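Stop Checking Your Portfolio Every Day

Last April I counted how often I opened my brokerage app. The total for the month was 332 times. I own four funds and had no plan to sell any of them, so I can't say what I was looking for.

What I did find was a reason to trade. One Monday my Grerkness shares dropped and I sold them before lunch. I bought them back nine days later at a higher price. Counting fees, that cost me $300.
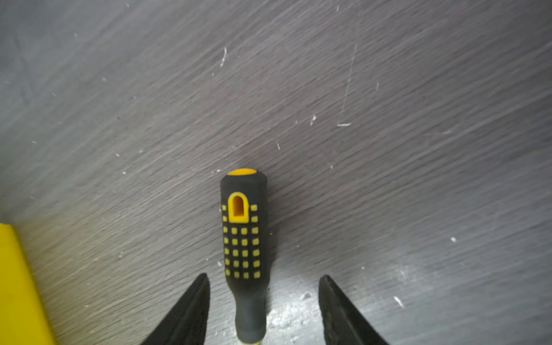
My friend Madalena Vieira looks at her account twice a year. She has done it that way since she left Plondden, and her results are better than mine. She picks the same kind of dull index funds I do. She just leaves them alone.

Some people will say you have to keep an eye on your money. I agree, up to a point. You should know what you own and what it costs you - fees especially. You can do that in an afternoon.

The apps don't help. Mine sends an alert each time a holding moves two percent, and it took me a while to find the switch that turns that off. I think alerts should be off from the start, and anyone who wants them can go and turn them on.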